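Zurkolum Neckties: teleoperated rolling and sorting

Contents of this card
Summary
Task
Setup
How the demonstrations were recorded
Files
Known problems
Contact

Summary

Zurkolum Neckties is a set of two-arm demonstrations in which an operator, working by remote control, picks neckties out of a bin, rolls them up and puts them in a divided tray. There are 1000 episodes. Recording was done at the Roveo workshop by Sibel Soylu, Nevzat Karabulut and Hatice Kahraman. This card was last edited on February 5, 2023.

Task

Each episode covers one tie. The operator takes it from the green bin, lays it across the table, rolls it from one end and sets the roll in a free compartment of the pink tray. The tray is not emptied between episodes, so the number of free compartments goes down as a session goes on. When the tray is full the session stops and the ties go back in the bin by hand. That part is not recorded.

Any free compartment counts as correct. We did not ask operators to fill the tray in order, and they didn't.

Setup

Two arms are mounted on the front rail, one on each side, with a gripper on each. The fixed camera looks at the whole tabletop. The bin is at the back, to the right of the tray. The lidded storage box on the left and the hand tools along the right edge play no part in the task and should be treated as clutter.
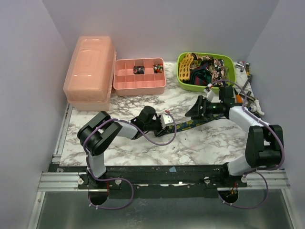

How the demonstrations were recorded

The operator sits outside the enclosure and moves a pair of leader arms. The arms on the table copy joint positions. There is no force feedback, which mostly matters when the tie is pulled tight between the grippers. New operators did 36 practice episodes before anything was kept.

Rolling is usually done with one gripper holding the end and the other turning it over. Hatice prefers to fold the wide end once first. Both ways are in the set and are marked in the style field as "plain" or "fold".

An episode ends when the operator presses the pedal. If a tie slipped off the table the episode was still saved, with success set to false.

Files

episodes/ has one folder per episode, with joint positions, gripper opening and video
meta.csv has operator, style, success and session number
splits/ has train and test lists; the test list covers 48 episodes
tools/replay.py plays an episode back on the arms, at half speed unless told otherwise

Known problems

Session numbers skip from 11 to 13. Nothing is missing.
Dark ties are hard to tell apart in the bin. Don't rely on the tie_id field for them.
In the November sessions the gripper opening is logged one step late. Run tools/shift.py on those before training.
Episode 3834 is numbered out of order. It was carried over from the older Clivo numbering and we left the name alone so existing scripts keep working.

Contact

Questions about the recordings go to Sibel Soylu. For the replay tools, write to Nurhan Gökçe.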